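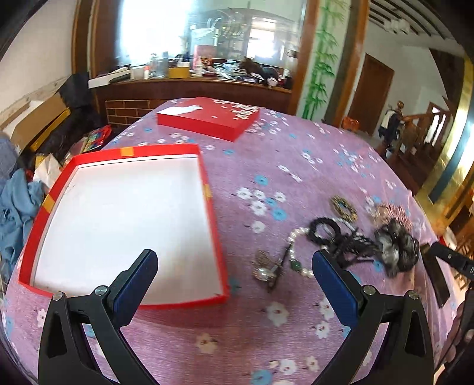
*Jewelry task, hand-held gripper, open box at left.*

January | posted by the Stenex build club

Home | Data | Rules | Contact

# baumgartner-jewelry

Student project, robotics elective at Brisanness. The task is to put jewelry in a box. We picked it in week one, when we were confident people.

**Contents:** 274 demonstrations over 22 table layouts, recorded with the hand-held gripper. Held out for testing: 26.

**Objects:** pearl necklace with a green pendant bead, gold brooch, hair ties, a black fluffy scrunchie, red box with a separate lid. The scrunchie is everyone's favorite because it forgives a bad grasp. The necklace forgives nothing.

**Known issues**

- Tablecloth is floral. The segmentation model finds blossoms very interesting.
- Mirror on the back wall. Mask it or train on the room twice.
- Lid placement is labeled "done" with some generosity in the early files.

**Scoring:** Amon Cup rules, 20 points per layout, minus one for each drop. Our own score is in `results.txt`, for those who scroll that far.

We use cookies to remember your settings. Accept | Decline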